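The Trulwood Comparison

The evaluation of the two handheld grippers was entered in the register of the Trulwood Office on March 30, 2019, under item 154. Severin Gisler, Examiner of the Second Grade, was instructed to determine which of them should be recommended for purchase. He was given 16 garments and no opinion.

The Stergiou unit had rigid fingertips and had been approved twice before. The Sindudgate unit had padded ones and had been approved by no one. Gisler was required to fold each garment with both and to record the results in ink. By the time he reached the T-shirts, the column headed "Remarks" contained a single entry, which read "Patience."

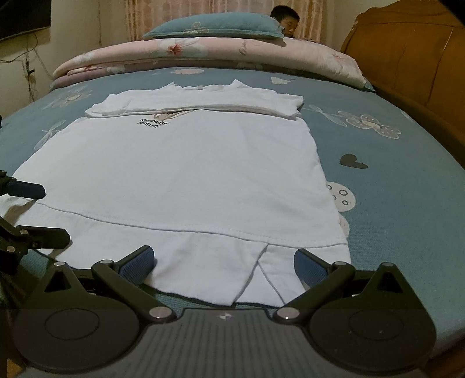

"The form asks whether the fold is satisfactory," he said to Seraina Gruber, who held the register. "It does not ask to whom."

"To the Office," said Gruber.

"The Office has never folded a shirt."

She considered this and wrote it down, as the rules obliged her to do with any statement made during an examination. Gisler closed the fingers on the hem once more and drew it forward. The cloth came with them. He held it there longer than the procedure allowed.

The recommendation went to Director Schwaiger in September. It favored the Sindudgate unit by 11 points and ran to 50 pages. Schwaiger signed the last of these without turning to the others, then asked Gruber to read him the remarks.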